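Automation in Guest Areas: Frequently Asked Questions for Staff
Vinala Hospitality, Housekeeping Services
Updated 21 August 2019

Which work is affected?
The Movis program covers lounge and lobby upholstery: checking seats, straightening pillows and reporting wear. Guest rooms, laundry and kitchens are not included. All routines are prepared in simulation before they are released to a property.

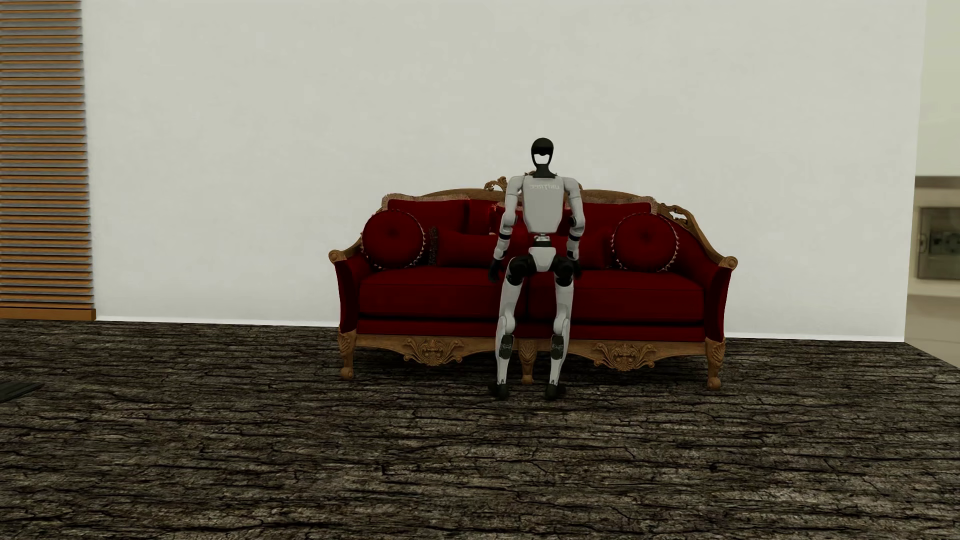
Simulated lounge: humanoid robot seated on the front edge of the sofa.

Will positions be eliminated?
No. The 30 attendants now assigned to public areas will keep their grade and their contracted hours. Time released by the program will be moved to guest requests and deep cleaning.

Who decides whether a sofa is in order?
The attendant on shift. The robot's report is advisory, and an attendant may overrule it without giving a written reason.

Why are seat cushions handled separately from pillows?
Trim and fringe are easily damaged. Under the current procedure, decorated pieces are placed by hand, and the robot works on plain seat surfaces only.

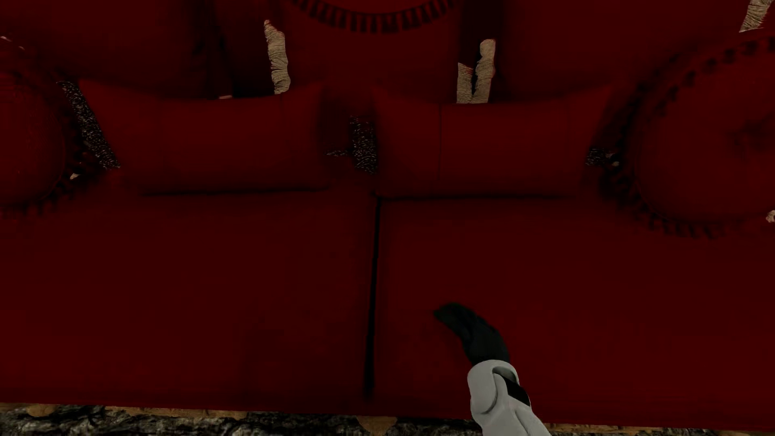
Simulated overhead view: gripper finger just above the right seat cushion.

Is training required?
Yes. Each attendant completes the introductory course before March. Hours spent in training are paid at the normal rate.

Does the system record staff performance?
No. Reports list furniture by location and do not carry employee names.

Whom should I contact?
Questions about schedules go to Wanpen Duangkaew, Staff Relations. Safety concerns go to Prapai Nakpan, extension 162.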